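Two Sushi Pieces and a Very Patient Planner: A Visit with the Person Behind Jilleck

I'd been told to come at ten, and when I got there at ten the planner was already arguing with itself. That's how she put it, anyway, waving me toward a stool without looking up from her laptop. "It has two grasps it likes equally," she said, "and it keeps changing its mind. Give me a minute, I want to see who wins."

She's the lead software developer at Rarkberg, a small company that makes control and planning tools for robot arms. She asked me to leave her name out of this (her team is small and she says they would tease her forever), so I'll just call her the developer. I had written to her because of Jilleck, the open planning library her group put out in April, which I've been using at home in my own clumsy way and had about a hundred questions about. She gave me most of a morning, and a mug of very strong tea.

I should say up front that I'm a hobbyist. I write software for a living, but the boring kind, with invoices in it. So if you work on manipulation every day, some of my questions will make you wince. She was kind about them!

Why a toy kitchen

The bench where they test is set up like a play kitchen, and I'd expected something more industrial, so I asked about that first.

"People always expect bolts," she said. "We did bolts. Bolts are fine, but they're all the same, and you can tune yourself into a corner without noticing. With toy food every piece is a new problem. A thing with flat sides next to a thing that rolls next to a thing that's thin as a leaf. And my planner doesn't get to know in advance which one it's going to be asked for."

She also likes that anybody can read the task. The instruction goes in as a plain sentence, and you don't need training to judge whether the arm did what the sentence said. Her father came by once and was yelling advice at the arm within five minutes.

The current set of tasks has 342 of those sentences in it. Some are one step, like picking up a piece of sushi. Some are several steps strung together, and those are where Jilleck earns its keep, or doesn't. I asked which ones she hates. "Anything with the word 'other' in it," she said right away. "Pick up the other one. Other than what? You need a memory for that, and for a long time our memory was a list that got wiped every time somebody restarted the perception node."

What the wrist camera is for

There are two views going into the system, one from a camera that looks at the whole bench and one from a little camera at the wrist. I had always figured the wrist view was a sort of bonus. She shook her head at that so hard that I wrote it down.

"The bench view tells you where to go. The wrist view tells you whether you were right," she said. "From far off, two pieces sitting together on a board can come out as one blob. Dark green touching dark green, a bit of shadow, and the segmentation says, lovely, one long object. Then you come in over the board and there's a gap between them, and now everything I planned is wrong."

So what happens then, I asked. Does it start over?

It used to. In the first version, any disagreement between the two views threw the whole plan away and began again from the top, and she says you could drink a coffee while it thought. Now the perception side, which is its own package called Stivura, sends over a correction with a confidence attached, and the planner only tears up the part that depended on the thing that changed. If one block turns into two blocks, the approach stays, the grasp gets redone, and the steps after the grasp get a little flag that says check me again later.

"It's bookkeeping," she said. "I gave a whole talk on it once and the title made it sound like magic, and somebody came up after and said, so it's bookkeeping? And I said yes! Good bookkeeping!"

She pulled the wrist view up on the big monitor and turned it so I could see. The tips of the gripper fingers come up from the bottom of it, which took me a second to get used to, and the two sushi blocks were off to the right of them, the red-dotted one and the pale green one, with a bit of air in between.

"So look where the fingers are and look where the food is," she said. "There's a lot of clear board there. I love clear board. The knife up top isn't a problem for this pair, but it's in the map, and if I asked for something from the far edge it would matter a lot. The old version kept no map of things it wasn't asked about. You can guess how many knives we pushed around."

I asked about shadows, since I lose half my evenings to them at home. Each block was throwing a soft one onto the white board. She said a white board is both the best and the worst surface: everything stands out on it, including the things that aren't there. Stivura keeps a running guess at which dark patches are shadow and which are object, and what it mostly goes by is whether the patch slides across the board as the arm blocks the light. A shadow from the gripper moves when the gripper moves. Seaweed stays put.
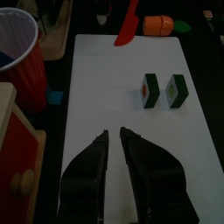
Slow on purpose

The thing I most wanted to ask about was speed. If you've read the Jilleck forum you know this is a sore point. The default settings are slow, people complain, and somebody posts a config that makes everything twice as fast, and then a week later the same person is back asking why their arm twitches.

She laughed for a good while when I brought it up. "I know that config. I know it by heart."

The planner proposes 200 candidate grasps every time it looks at an object. Most of them are silly and get dropped right away because a finger would go through the table or bump the neighbor. What's left gets scored, and the scoring is where the time goes, because it doesn't only ask how well the fingers would hold. It asks how the next step would look from there. If the next step is putting the block into a cup, then a grasp that's great for lifting and terrible for letting go should lose.

The fast config skips that second part. "And it works!" she said. "It picks things up beautifully. Then it's standing over the cup with its wrist bent like a pretzel and no way to open its hand. That's your twitch. It's the controller trying to reach a pose that the planner never checked."

I admitted that I was running the fast config. She asked me very politely to stop.

What she'd like is for people to leave the scoring alone and turn down the number of candidates, which almost nobody touches. On a clear board you can go down a lot before it hurts. In clutter you can't. She's working on having it pick the number by itself, from how crowded the wrist view looks, but for now it's a line in the settings file, and she wishes she'd put it nearer the top.

The log is the product

We got a little off track after that (the tea was kicking in) and talked about tooling, which she could do all day and so could I.

Every run writes out a log, and the log viewer is a separate program with a name of its own, Liepiņa. I'd been ignoring it because the screenshots looked fussy. You scrub along a timeline, with the two camera views on one side and the planner's reasoning on the other: which candidates were alive, which one was winning, and what it thought the objects were called at that moment.

She showed me one where the carrot piece got renamed in the middle of a run. It was a carrot, then for a blink it was a cup, then a carrot again. The arm never paused, because the name flickered back before the planner's next tick, so you would never have known from watching. She has a search for exactly that now, and the first time she ran it across their old logs it turned up 672 of them.

"I went home early that day," she said.

Most turned out harmless. A handful explained failures they'd been blaming on the gripper for months. They'd even changed the finger pads over it. The fix was small, too: a name has to hold for 6 ticks before the planner is allowed to believe it, and the old name stays in charge until then. It costs you a bit of delay when something really does change, and she thinks that's a fair price.

I asked whether she'd have written the viewer first if she could do it over. She thought about it for longer than any of my other questions.

"I'd have written it second," she said. "First you need something that fails, or you don't know what to draw."

What she won't add

There's a long wish list pinned on the forum, and I read her parts of it. Voice input? No, there are good tools for that already, and you can feed the text in. A graphical editor for plans? Maybe, if somebody else writes it. Letting a big language model drive the arm directly, with no planner in between? She made a face.

They do use a language model, for turning the sentence into steps. It's good at that, and it's good at odd wording. But its steps go through the same checks as everyone else's. If it says to put the green sushi in the drawer and there's no drawer in the map, the planner sends it back with a note, and it gets another try. She showed me a few of those exchanges in the log and they read like two tired coworkers.

Then I asked the one I'd been saving, which was why Jilleck insists on metric when half its users have their benches measured in inches. She just said "no" and refilled my mug.

Before I left she let me type in a sentence of my own. I asked for the sushi with the red middle. The planner took its time, the candidate list on the screen shrank down to three, then two, and she leaned in with her elbows on the bench. "See, it's arguing again," she said, and I left my coat on the stool for a while longer.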